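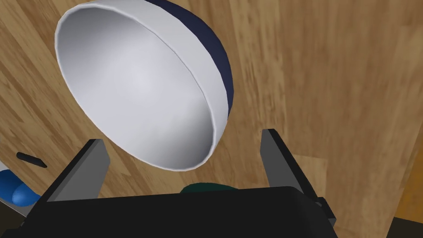

Do I need to be a qualified accountant to apply?

What matters most is that you can talk to people about tax without making them nervous, and that you know your way around a VAT return or are well on the way to knowing it.

Darwish Bookkeeping is looking for a client adviser to join our Londalar office. We look after sole traders and small firms: plasterers, dog groomers, a brass repair shop, two ferry operators. We are a team of 13 and we really like what we do (yes, even in January!).

Most of your week will go on self-assessment returns, expenses questions and quarterly VAT. You'll have 64 clients of your own to start with, handed over gradually, and you'll sit with Hussam Qaisi for your first month while you get to know them. He has been doing this for years and loves being asked questions, so bring plenty.

We'd like you to have:
- some experience of bookkeeping or payroll
- a clear, friendly way of writing letters
- patience with carrier bags full of receipts

Studying for your exams? Brilliant, we pay the fees and give you up to 50 hours of study leave a year. We use Tilon for client records and will train you from scratch.

The post is full time and permanent, with one day a week from home once you've settled in. Parking is free behind the Gotitero building.

Send a CV and a short letter telling us about a muddle you helped someone sort out. Applications close on Wednesday, July 17, 2019, at noon. Interviews will be held the week after.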